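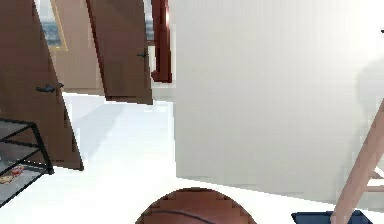

Lellgate is a coastal battery and signal station on the headland south of Roritz. It was built to protect the anchorage in front of the town and the narrow channel leading to it. The battery was in service for most of the nineteenth century and is today a local museum.

Category: Coastal fortifications | Military museums

History

Before the battery existed, the headland carried only a beacon, which was lit by the harbor pilots in bad weather. The first proposal to place guns there came from the engineer Essien, who surveyed the coast between Roritz and the mouth of the river Oria. His report described the channel as open to any ship which had a good pilot and a rising tide. The report was put aside for several years and taken up again only when war was expected.

The work began in November and was interrupted two times by storms, which carried away the landing stage. The stone came by barge from quarries on the Oria, and had to be pulled up the slope by oxen. The walls on the side of the sea were finished first. The rear wall was left as a simple earth bank until after the guns had been mounted.

Structure

The battery has the form of a half circle, with its straight side to the land. It had 4 guns on turning carriages, each with a range sufficient to cover the channel and the outer part of the anchorage. The parapet is of dressed granite, while the inner buildings are of rough local stone covered with lime plaster.

Under the gun platform are the magazine and two storerooms. The magazine could hold 300 barrels of powder. It was lit by lamps standing behind thick glass in a separate passage, so that no flame came into the same room as the powder. A well was dug in the yard but gave salty water, and drinking water was brought from Roritz in casks during the whole period of use.
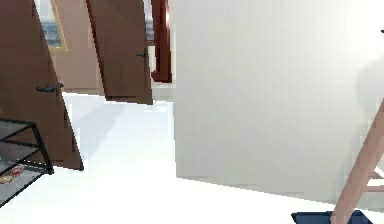
The signal mast stood on the highest point of the headland, 135 feet above the sea. From it, messages could be passed by flags to the harbor office and to ships outside the bar. The stone base of the mast is preserved. The iron ring fixed in it is from a later repair.

Garrison

The normal garrison was 12 men under a sergeant. In time of alarm it was increased by gunners of the town militia, who slept in tents behind the earth bank. The letters of the garrison mention mostly damp, late pay and the bad condition of the road. The battery never fired on an enemy. Its guns were used for salutes and to warn ships in fog, until a bell was installed for this second purpose.

Later use

After the guns were removed, the buildings were rented to a rope maker and later stood without a roof. The town bought the site and repaired it in stages, beginning with the magazine. The historian Dela Lamptey published the first full plan of the battery, in which she corrected several errors in the drawings of Essien, mainly concerning the thickness of the sea wall. The museum opened on 3rd February, and a salute is fired there every year on the same date.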